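Grant Updates | Community Kitchens

12 June 2019, by the Stillport Lunch Club

Hello again from Stillport! The new stove went in back in February, and we've served 2117 lunches on it so far (the chili days are still the busiest, by a mile). Of the $3280 you gave us, 70 dollars is left, and I'd love to put that toward soup bowls.

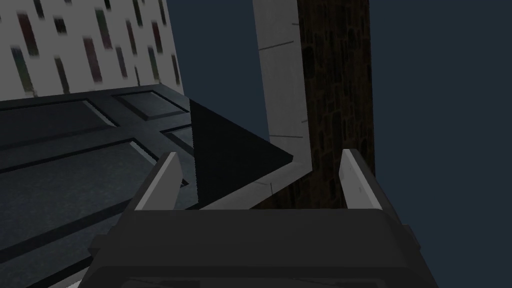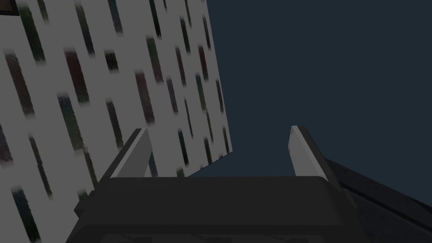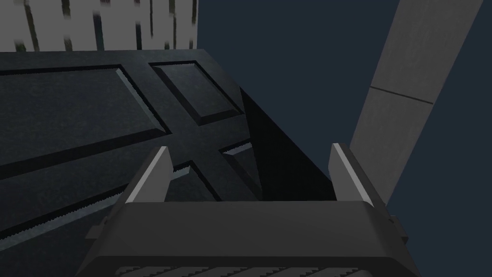 We did lose 2 days to a blocked drain, and the Benedetti bakery kindly fed everyone sandwiches. Next up is a Saturday-free summer menu, plus the fridge repair I keep putting off. Receipts are coming by mail.

Recent updates
Clanau garden beds
Stundileo reading room reopens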